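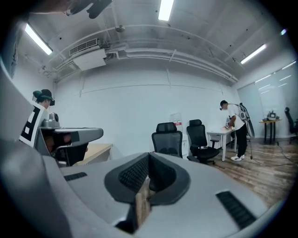

Den Okitz von Skatau gibt es seit Januar zu kaufen, 2867 Euro kostet er, und der Hersteller verspricht, er könne »leichte Arbeiten in Haushalt und Werkstatt« übernehmen. Das Wort leicht hat hier viel zu tragen. Ich habe ihm als Erstes einen Tisch zum Abwischen gegeben, klein, glatt, fast leer, gutmütiger wird ein Möbelstück nicht. Ein Mensch beugt sich dafür eben hinunter, wie die Person im weißen T-Shirt über dem kleinen weißen Tisch, und legt los. Der Okitz vermisst erst einmal den Raum. Bürostühle auf Rollen hält er für eine persönliche Beleidigung.

Nach rund 30 Minuten war die Platte sauber, bis auf den Rand, den er offenbar für Privatbesitz hält. Wäsche falten: Handtücher ja, Hemden nein, Socken bitte nicht ansprechen. In der Werkstatt schlägt er sich besser. Schrauben in Kästen sortieren kann er stundenlang, solange alle gleich lang sind, und er jammert dabei weniger als ich.

Der Akku hält 90 Minuten, das Laden dauert länger. Die App von Işık läuft stabil, will aber vor jedem Start wissen, ob ich sicher bin. Bin ich nicht. Der ältere Kukness war übrigens leiser und konnte noch weniger, den vermisse ich trotzdem ein bisschen.

Wer gern zuschaut und Ersatzlappen im Haus hat, bekommt ein solide gebautes Gerät. Für den Abwasch würde ich noch zwei Generationen warten. Drei von fünf Punkten, einer davon für die Schrauben.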